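From: Aivar Tamošiūnaitė
To: Pendton residents list
Subject: Re: Footbridge money

Priya Oyelaran wrote:
> The council has set aside 84,000 for the Stillar footbridge.
> Work starts in January. Good news at last!

Set aside from what? I read the budget papers twice and found no such line – only a note saying "subject to grant".
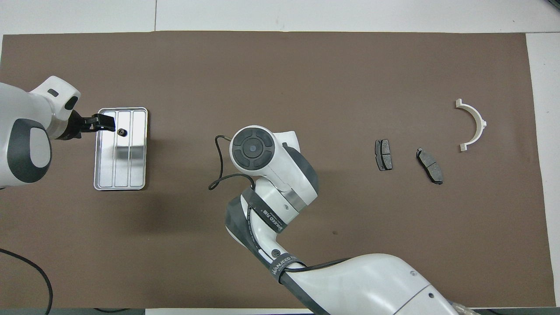
1. Who applied for the grant, and when?

2. The petition had 800 names. Leandro Henríquez keeps saying 2,000. Which one did councillors see?

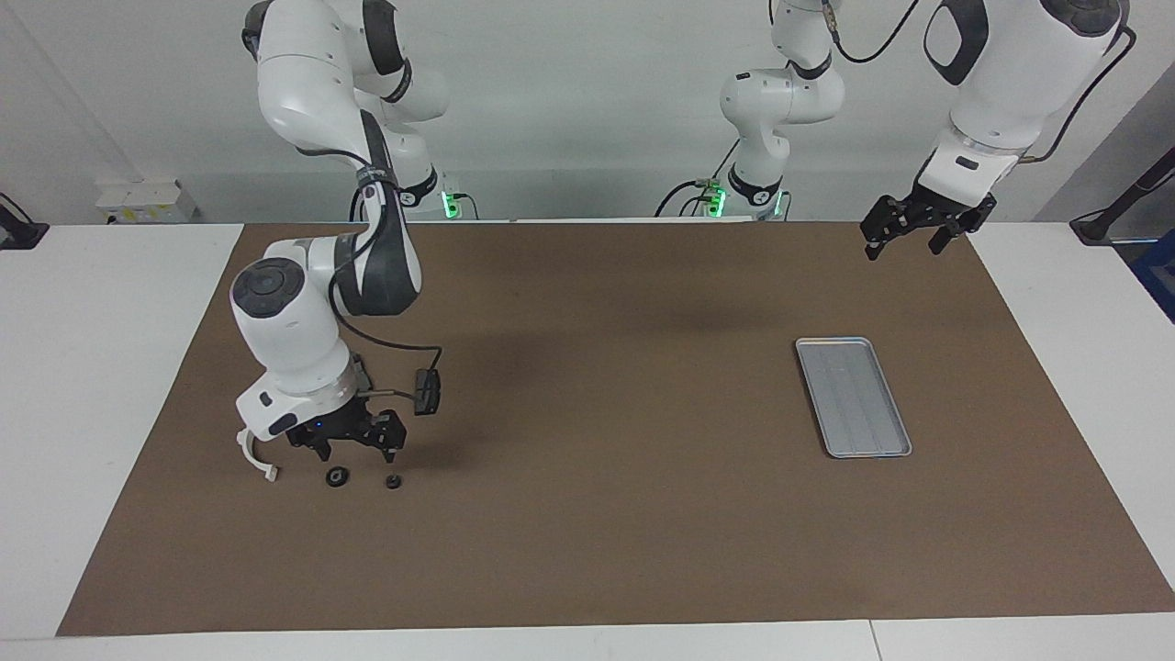
3. Has anyone seen a signed contract? I'll believe January when I do.

Aivar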